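From: R. (Bikulel list)
To: kemeys-users
Date: February 10, 2022
Subject: Re: [kemeys-users] Proposal: make the learned pose tracker the default in 2.x

On the proposal to switch the default tracker, the original poster wrote:

> We have been running the Dronness front end in place of the old
> marker-free SLAM for handheld gripper recordings, and it is better in
> every way that matters to us. It loses track less, it needs no map
> pass, and it copes with kitchens. We processed 244 demonstrations
> with it and kept nearly all of them. I would like to see it become
> the default in the next release, with the old path kept behind a
> flag for one more cycle and then dropped. Unless somebody has a
> strong objection I'll send the patch.

I have an objection. Whether it's strong I'll leave to you.

First, "kept nearly all of them" tells me about the filter, and very little about the tracker. The old path throws a recording out when the number of matched features falls under a threshold. The new path has no such test. It always returns a pose, with a confidence value next to it, and as far as I can see from the Kemeys side we read that value, write it to the log, and never look at it again. So of course it keeps more. If I removed the check from the old path I'd keep nearly all of mine too.

Second, I would like to know what was in front of the camera. The scenes in the Dronness demo set are mostly tables with clutter on them, a matte wall behind, daylight. Ours are not like that. Shiny counters, glass doors, brushed steel, and a fisheye lens that bends all of it. Anything that depends on matching texture from one view to the next gets most of its points from whatever wall tile or grille happens to be in view, plus a good many from reflections, and the reflections move when the gripper moves. They move wrongly, but they move smoothly, and a learned tracker seems quite happy to follow them.

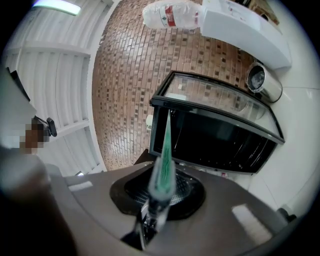

I ran 12 recordings through both paths last week, all short pick and place moves on that sort of counter. I won't pretend that's a proper test. The old path refused 2 of them outright. The new one refused none, and on those same 2 it gave me a trajectory that looked lovely in the viewer – no jumps, no gaps – and ended with the gripper below the surface of the counter. The confidence value stayed high the whole way. If I had been going by the keep rate, those would both be in the training set now, teaching some policy to push through furniture.

On the other recordings the two paths agreed closely enough that I couldn't care less which one we use. That is the part I find hard to get excited about. When the view is easy, both work. When the view is hard, one says so and the other doesn't.

Third, the held object. The proposal doesn't mention masking at all. In the old path we mask the fingers with a fixed polygon, and that's crude, but we know what it does. It does nothing about what is between the fingers. A long thin object sticks well out past the polygon and stays still in the view for as long as you hold it, so every feature on it votes for "the camera isn't moving." If it's clear plastic it is worse, because you get background points through it which slide about in ways no rigid model explains. I assume the learned tracker has seen enough hands in its training data to ignore some of this. I'd like somebody to show it, on purpose, with the same motion done empty and done holding something long and transparent. I haven't seen that comparison from Dronness or from anyone here.

Fourth, a smaller thing. The patch as I read it on the Bikulel branch changes the meaning of the timestamp field. Old path: middle of exposure. New path: arrival time at the host. That's fine if you only ever use the poses on their own. If you line them up with gripper width, as everybody on this list does, you've shifted the close event relative to the motion, and you will not notice in the plots unless you zoom in. Please either convert it or rename the field so that old scripts fail loudly.

I also don't agree with dropping the old path after one cycle. Some of us have recordings going back to May that were calibrated against it, and reprocessing them isn't free. The Skunell converter still expects its output format too, and I have seen no offer to update that.

What I could live with:

- new tracker available in the next release, off by default
- confidence value used for something, even a dumb cutoff
- a plane check at the end of each trajectory (if the fingertips finish under a known surface, reject it and print the file name)
- timestamps fixed before anything is merged
- old path stays until the comparison with held objects has been run by at least one group that didn't write the patch

The plane check I can write myself. I have an ugly version of it already. It assumes you marked the counter height when you set up, and it does not handle the case where you reach down past the front edge, so expect false rejections there.

As for the claim that the map pass is a burden: yes, it is. It takes a slow sweep of the room before you start and people forget to do it, or do it and then move a chair. I would be glad to see it go. But what it buys you is a second opinion on every recording, and the proposal gives that up without putting anything in its place.

If the poster still has the raw video for the 244, could you rerun them with the old path on its default settings and post both lists, kept and refused? Plain file names would do. I'd go through the ones where the two disagree, up to 400 if you have more of them, and report back here with the plots.

R.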